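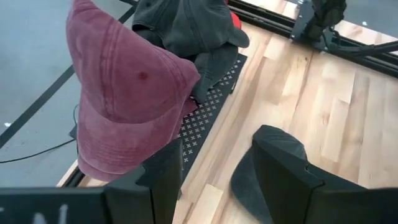

Gorras de tela: una granate y otras de color gris oscuro.

Cómo se estampa un dibujo en una camiseta

Mira una camiseta que tenga un dibujo y pasa el dedo por encima. Si notas una capa un poco más gruesa y lisa que la tela, es tinta, y es muy posible que la pusieran con una técnica llamada serigrafía. Funciona de forma parecida a las plantillas que se usan en clase para pintar letras.

Primero, el dibujo

Alguien tiene que inventar el dibujo. Puede hacerlo con lápiz y papel o en un ordenador. En el taller Jundby lo hace Firdevs Ekinci, que empieza siempre a lápiz. Después pasa el dibujo al ordenador y separa los colores. Si el dibujo es un dragón verde con las alas amarillas, prepara dos hojas: en una está solo lo verde y en la otra solo lo amarillo.

Cada hoja se imprime en negro sobre una lámina transparente. Parece raro imprimir en negro algo que va a ser amarillo, pero el color vendrá luego, con la tinta.

La pantalla

Una pantalla de serigrafía es un marco con una malla muy fina bien tensada. La malla tiene agujeritos, como un colador.

Sobre la malla se extiende un líquido espeso que se llama emulsión y se deja secar a oscuras. Luego se pone encima la lámina con el dibujo y se enciende una luz fuerte. Donde llega la luz, la emulsión se endurece. Donde está la tinta negra de la lámina, la luz no pasa y la emulsión sigue blanda.

Al lavar la pantalla con agua, la parte blanda se va. Quedan abiertos los agujeritos que tienen la forma del dibujo y todos los demás están tapados.

Hace falta una pantalla por cada color. Un dibujo con 3 colores necesita 3 pantallas.

A estampar

La camiseta se coloca estirada sobre una tabla, sin arrugas. Se baja la pantalla, se echa tinta en un extremo y se arrastra con una rasqueta, que es una herramienta con el borde de goma. La tinta atraviesa los agujeritos abiertos y llega a la tela.

Se levanta la pantalla y ya está el primer color. Para el segundo se usa la otra pantalla, que tiene que caer justo en su sitio. Si se mueve un poco, las alas del dragón aparecen separadas del cuerpo. Upendo Lema, que estampa en Jundby, hace siempre una prueba en una camiseta vieja.

Por último, la tinta se seca con calor para que no se borre al lavar la camiseta. En un pedido de 200 camisetas se repite lo mismo 200 veces, y por eso algunos talleres tienen máquinas que giran y sujetan varias a la vez.

¿Y si solo quiero una?

Preparar las pantallas lleva tiempo. Para una sola camiseta se suele usar una impresora especial que echa la tinta directamente sobre la tela. También existe el vinilo, una lámina de color que se recorta y se pega con una plancha. La plancha quema, así que esa parte le toca a una persona adulta.

Palabras para recordar

Emulsión: líquido que se endurece con la luz.
Malla: tejido con agujeros muy pequeños.
Rasqueta: herramienta con la que se arrastra la tinta.
Serigrafía: forma de estampar haciendo pasar tinta por una malla.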